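**Wording for a death notice - what goes in and what stays out?**

**clutonley_jan**
My uncle died on Sunday and I've been asked to write the notice for the local paper. He was 90. The paper charges by the line and the funeral director at Haworth says most families keep it to 60 words. I've got nearly three times that. He worked for Sametti from leaving school until he retired, sang bass in the chapel choir and was married twice. Do I name both wives?

**pete_o_larn**
Sorry for your loss. Yes, name both. My dad's notice left out his first wife and her children found out from the paper. It caused bad feeling that is still going on.

**Marrow62**
I'd disagree. The notice is there to tell people he has died and when the funeral is. Name, age, place, date and time of service, flowers or donations. The marriages can go in the eulogy, where there's room to do it properly.

**pete_o_larn**
A lot of people read the notice who won't be at the service, Marrow. One line is enough: "husband of the late Joan and of Margaret". It costs very little. 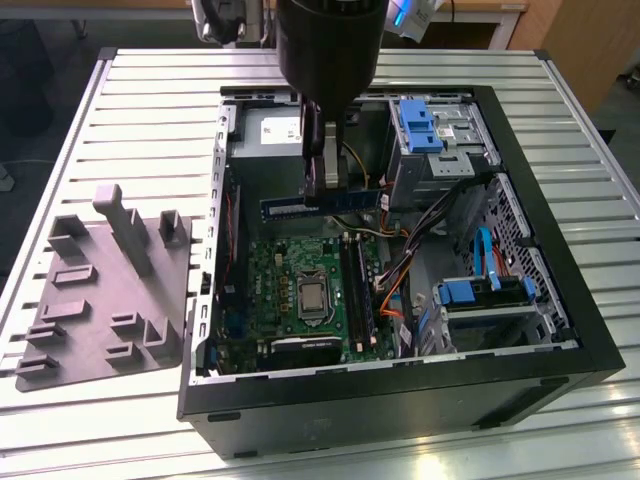

Whichever way you go, ring the second wife before you send it in. Read it out to her over the phone and let her change what she wants.

**Cecilia Agbeko**
I typed up notices for a weekly paper for years. The mistakes I saw most often were the time of the service and the spelling of grandchildren's names. Get someone else to check both. If there are a lot of grandchildren, "a loving grandfather" is safer than a list with one missing.

**clutonley_jan**
Thank you all. I rang Margaret and she wants Joan in, and wants her first. The choir stays and the job has gone down to "formerly of Sametti". Grandchildren not listed. The service is at Larnumari chapel on Friday at two.

**Marrow62**
Fair enough, if she's happy then that settles it. I'd still put the full working life in the order of service - you can have as many words as you like there and it gets kept.

**clutonley_jan**
Will do. My cousin has started on that and is up to 1,000 words already.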